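Florkwood Lab Notebook

Search entries... Go
Print this page | E-mail this entry

June 6, 2025
Entry: open day, arm bench

Doors at 10. Tineke Schouten had the front table and the sign-in sheet, I had the arm bench. Visitors came through in groups, the Berthorpe people first, then the two engineers from Kuruc, then walk-ins until we closed up.

Setup was the same as the dry run except for the grasp timeout, which I raised to 13 seconds. At the old value the arm gave up whenever a visitor set the part down late. No timeouts after the change. Leave it there for July.

Demo order:
1. Home, open, close, open. Lets people see the fingers move before anything gets picked.
2. Pick foam block from hand-placed spot, drop in tray.
3. Same with the Wullard sample bottle, 500 g filled.
4. Wrist camera view on the big monitor while a visitor moves the target.

Step 4 got the most questions by a long way. People stood there and steered the block with one finger to see if the arm would follow. I would put it second next time and cut step 3 to one run per group. The bottle slipped once with the Kuruc group, at the top of the lift. Grip force was at 40 percent. Went to 55 after that and had no more slips, but the bottle label is scuffed now and Wullard may want a new one on it.

Pads: cycle counter read 3,974 at shutdown. The pads are rough enough that kids wanted to touch them, so I powered down between groups and let them. Tineke thinks we should have a spare finger on the table to pass around. Agreed, I'll print one in red to match.

Questions I couldn't answer well:
- Berthorpe asked what happens if the camera view is lost mid-move. I said it stops. It does, but I couldn't tell them how fast. Measure this.
- Someone asked if the wrist camera sees its own fingers and whether that confuses it. Told them the fingers stay in view all the time and we mask them out. Should have had a still ready to show.
- Cost per unit. Sent them to Tineke.

To do before July:
- cables on the floor, bundle them and get them off the walking side
- write the order card over with step 4 moved up
- stop time measurement, three speeds
- ask Kuruc for the part drawings they mentioned

We use cookies to remember your login and search settings. OK | Cookie settings

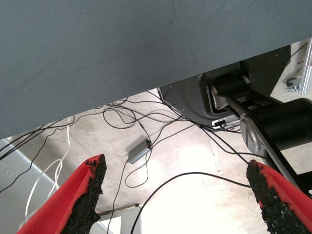
Wrist camera, gripper open, cables on the floor behind.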